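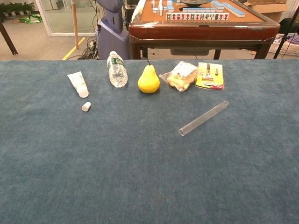
Comparing two grippers sounds like an afternoon's job. At Kilto, a small automation shop outside Hamilton, it has taken most of September.

The shop builds picking cells for mixed goods, the kind of orders where a tube of hand cream follows a bag of buns. Its standard tool for six years has been the Trerko parallel gripper, two flat rubber pads on a steel slide. The challenger is the Nustside, which has three jointed fingers and costs more than twice as much. Both bolt to the same arm and run from the same controller, a Srithong unit that the technicians describe as slow to boot and otherwise no trouble.

The method is simple. Objects are set out on a carpeted tabletop, the arm lifts one, holds it for 9 seconds and puts it down again. A drop is a fail. So is a dent, a split wrapper or a pick that needs a second try. Carpet was chosen over bare board because it stops bottles and tubes from rolling, though it also grabs at fingertips that come in too low.

Over 3,122 picks, the Nustside passed 2,657. The Trerko's run is not finished, and the shop won't give a figure until it is, but the pattern by object is already clear enough to talk about.

A drink bottle on its side suits both. The pads squeeze the middle, the fingers wrap it, and it comes up either way. A pear standing upright is harder for the Trerko, whose flat pads touch the curved sides in two small patches and let the fruit swing. The three fingers close under the widest part and hold it steady.

Bagged bread or cake is where the money might be. The Trerko has to be set to a force of 26 on the controller's own scale, and even then it sometimes pinches only plastic and lifts the bag by a crinkle. The Nustside scoops from below and gets the contents as well. It is slower by a noticeable margin.

The clear test tube gives the most grief, and the gripper isn't really to blame. The depth camera looks through the wall of the tube and reports carpet. Fingers then close in the wrong place. Tilting the overhead light helped a little. A second camera at a lower angle helped more.

Small caps favour the old tool. Two flat pads can take a cap off the table cleanly, while three fingers get in each other's way. Blister cards lying flat defeated both until the technicians had the arm push down on one edge of the card first.

Kilto plans to finish the Trerko picks with the second camera in place, then repeat part of the Nustside run so the two can be compared fairly. A customer with a bakery line is waiting on the result.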